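About Griltside

Who we are

Griltside writes software for robots that have to work in places built for people. Shops, stockrooms, back corridors. We don't build the arms or the bases, other companies do that and do it well. We do the part in between: what the robot sees, what it decides, how it moves, and the tools you need when it does something odd at four in the afternoon.

We're in Drinville, upstairs from a tile showroom. Small team. Lots of cables.

How it started

First product was a log viewer. Not glamorous. We were all on other projects then, and everyone was losing half of each week scrubbing through recordings trying to find the one second where a grasp went wrong. So we wrote something to jump straight to it. People asked for copies. By the next February it was a company.

The log viewer is still in there, by the way. It's grown a lot. Some of the original code is still running and we're a little scared of it.

What we make

Jaron is the perception and planning side. Takes the head and wrist cameras, works out what is in reach, and hands over a plan the arms can follow. It keeps more than one guess going when things are piled up and half hidden. Replans at every step. If the plan goes stale it drops it and says so in the log.

Zulu is the tooling. Recording, replay, labeling, side by side comparison of two runs, alerts. Runs in a browser. You can pull up a run, step through it, and see what Jaron believed at each moment next to what the cameras had. Most customers start with Zulu and come to Jaron later, which is fine by us.

Both talk to the usual middleware. If yours is unusual, write to us, we've probaly seen worse.

What we're working on now

Groceries. Produce mostly. A box of cereal is a box of cereal, but vegetables come in heaps and every one is a slightly different shape. Carrots with the tops on are the hard one. The leaves hang over things and the depth data goes to mush. Cucumbers are shiny, which is its own headache. Long thin stuff lying every which way, same again.

The current test set is 1541 recorded picks, 200 of them held back and never trained on. Release 1140 of Jaron was the first one we were happy to run two-handed, one gripper carrying the basket while the other one is free to pick.
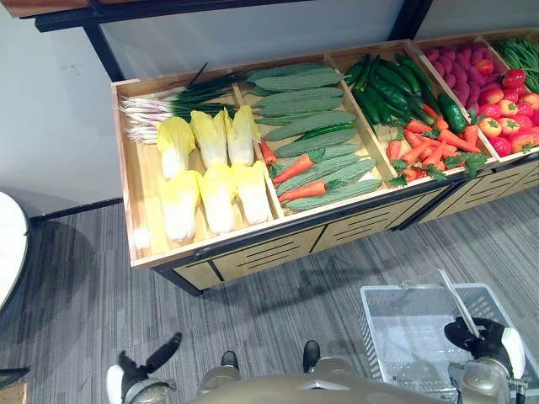
Two-handed work changes the planning more than we expected. The basket swings, so it has to be part of the model of the arm holding it. It also blocks the view at bad moments. We now plan for where the basket will be as well as where the hand is going, and the planner is allowed to ask for a small step back before it reaches.

Still to do: better handling of mixed bins, where one kind of vegetable ends up in with another. Softer stops. Docs (yes, we know).

Working with us

We take on a few pilot sites at a time. Bring a robot, a task and some recordings if you have them. We'll load them into Zulu and go through them with you before anybody talks about price.

Hiring: controls and perception, on and off all year. Send code you like, doesnt have to be robotics.

Find us

Griltside, 1519 Canal Street, Drinville. Side door, second buzzer. Office opens at 9 am, phones a bit later.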